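Household data group, minutes of the review meeting
Sep 15, 2022

Present: Naveed Qureshi (chair), Humaira Arain, Parveen Tanoli, Fidelina Urrego
By phone: Maureen Rowbotham, for Oltora
Minutes written by: Humaira Arain

1. Minutes of the August meeting

The minutes were accepted with one correction. In point 3 the name of the upload tool must be Tedo and not Lodhi. Lodhi is the name of the folding task set, and the two were mixed up by me. I have corrected the file in the shared folder.

2. State of the Lodhi set

Naveed reported that 657 episodes have been uploaded. Of these, 290 are checked and accepted. Another 181 are checked and sent back, most of them for a late start of the recording. The others wait for a checker.

Maureen asked if Oltora can receive the accepted part now, before the set is complete. Naveed prefers to send it together with the task descriptions, which are not ready. It was agreed that Fidelina finishes the descriptions first and that the accepted part goes out directly after.

3. Dark clothes on the bed

Parveen had asked for this point. When the clothes are black, the annotators often cannot find the edge of the garment, and they mark the grasp too early or too late.
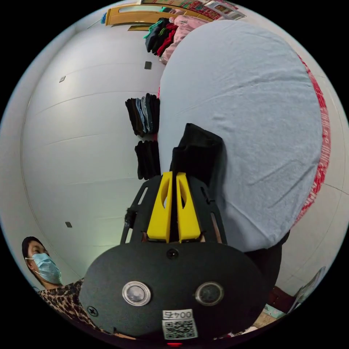
Fidelina said that in such episodes she uses the position of the fingers only. She marks the grasp at the moment when they stop closing, and she does not try to judge it from the cloth. Parveen has done it differently until now: she waits until the cloth starts to move. Both ways are reasonable, but the labels do not agree with each other, and the learning system receives two meanings for the same word.

After some discussion it was decided to follow Fidelina's way for all colors. Parveen will correct her earlier labels. She expects this to be slow work and asked that no new batch is given to her until it is done. Naveed agreed.

Maureen asked whether we should simply collect fewer black garments. The group was against this — people own many dark clothes, and a model which has seen mainly bright towels will not be useful in a home.

4. Left and right units

The letters L and R in the Tedo form do not always match the sticker on the unit. Naveed found four sessions where the two sides were exchanged. The files are good, only the form is wrong, so nothing has to be recorded again.

From now on the person who fills in the form reads the sticker aloud before the session, and a second person repeats it. Humaira will add the unit number and the side as two separate fields. At present they are written together and the spaces are not always the same, which makes the search difficult.

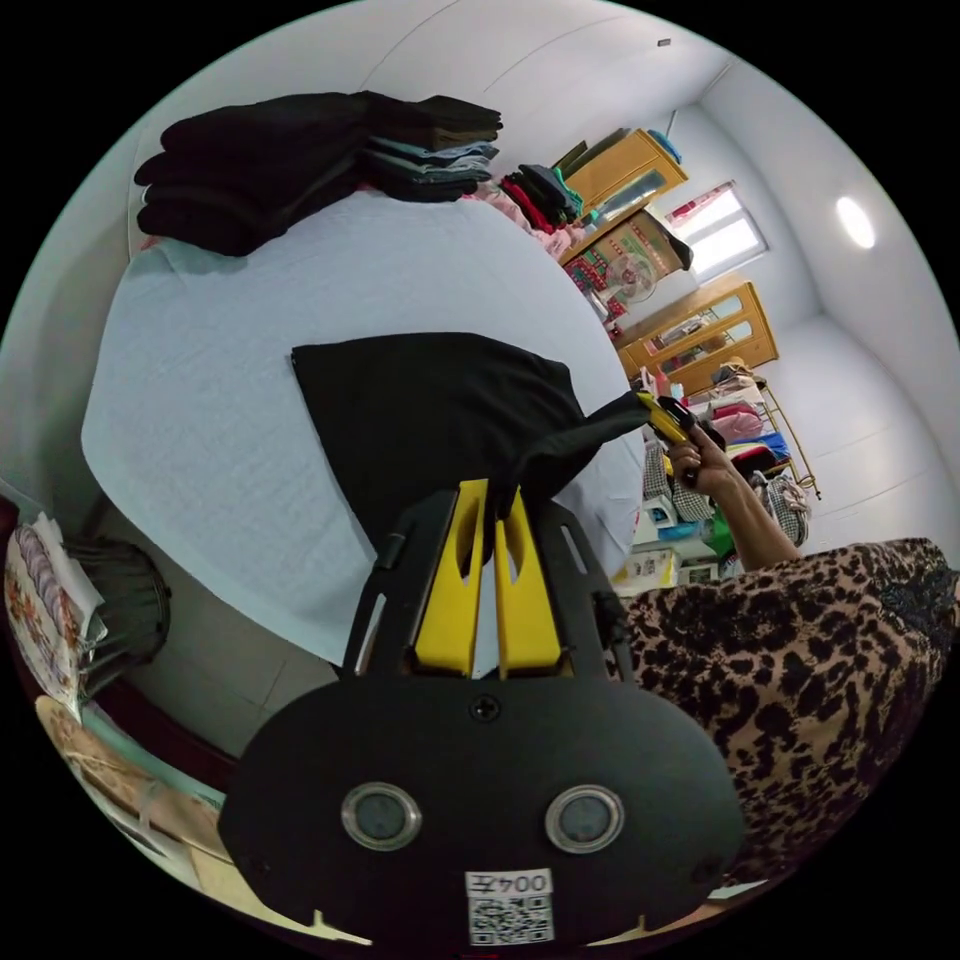
5. Episodes with two hands

It was not clear to everybody how to label an episode where both hands work on one garment. Fidelina proposed a separate label for each hand, with its own start and end. Naveed was afraid that this doubles the time of checking. In the end he accepted it for the Lodhi set only, and we will look at the hours again next time.
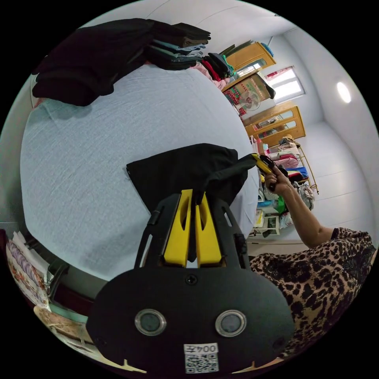

Parveen asked what counts as the second hand when it only keeps the cloth in place. The answer is that it is labeled "hold", also if it does not move during the whole episode. She gave the case of black fabric clamped in the yellow fingers and stretched to the right, toward the other hand. The small white tag at the left corner is a good help there, and annotators may use such a tag to say which part of the garment is held. If no tag is seen, they write "part unknown" and do not guess.

6. Brosix

Brosix has offered to do the second check for us. Maureen knows their work from another project and was satisfied with the quality, less with the speed. Naveed will ask for a price for a small trial. No decision today.

7. Actions

Fidelina: task descriptions for the accepted episodes, and one page about the new grasp rule
Parveen: correct earlier grasp labels
Humaira: two new fields in the Tedo form, correct the four sessions
Naveed: send the accepted part to Oltora when the descriptions are ready, write to Brosix
Maureen: confirm in which format Oltora wants the "hold" label

The date of the next meeting will be sent by Naveed by e-mail.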